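Small Sink, Big Afternoon

By Freya Whitlock

I have a weakness for toy kitchens, and the sink is where I always end up. Give a four-year-old a play stove and she'll cook for a while. Give her a sink and you won't hear from her until supper!

Nelly Quispe has been collecting play kitchens since she cleared out her aunt's store in Dulberg, and she now owns 140 pieces, stacked to the ceiling of a back bedroom. Her oldest is a tin basin with a painted drainboard (gorgeous, and sharp as a can opener). She lets her nieces play with nearly all of it, and I love her for that.

"The faucet has to be too big," she told me in May, waving a spoon for emphasis. "Kids want a faucet they can grab with a whole fist."

She's right. The sinks I like best are a little out of proportion, with a fat spout and a lever you can whack. Then come the cups. Two is plenty, in different colors, so that everybody knows which one is whose and can fight about it anyway. A handle helps small fingers, and it gives a grown-up something to hook on a finger when cleaning up.

And the dish rack, oh, the dish rack. Lina Bataineh, who runs the Kahsay playroom, keeps hers stocked all day long. Her regulars range from toddlers to kids of 7, and the older ones file the plates by color with real ceremony. She washes the whole lot in warm soapy water on Friday nights and leaves it upside down on a towel.

My own favorite palette is the soft one: aqua basin, gray faucet, cups in pink and teal. It looks good on an old reddish-brown table, scratches and all, and it makes me want to do the dishes, a thing my own kitchen has never managed.

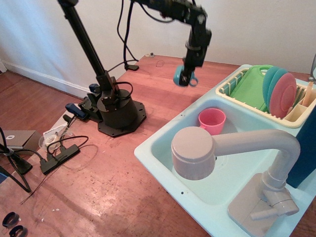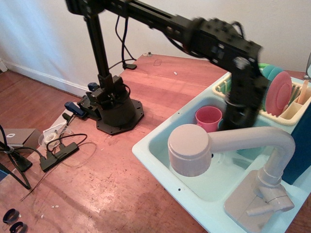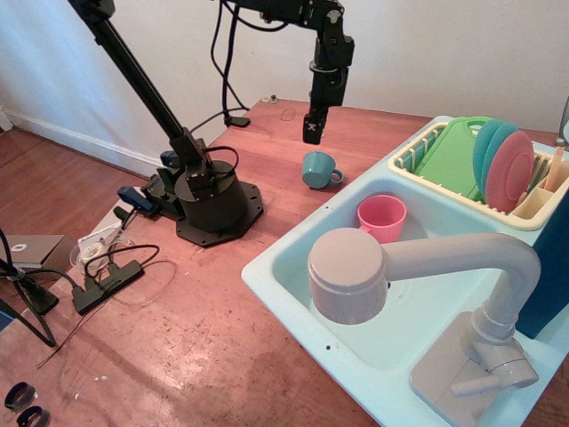
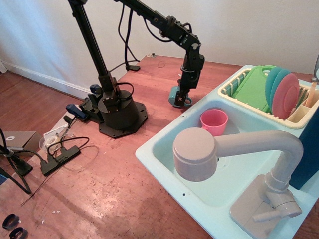

The aqua sink on its wooden tabletop, with the pink cup in the basin.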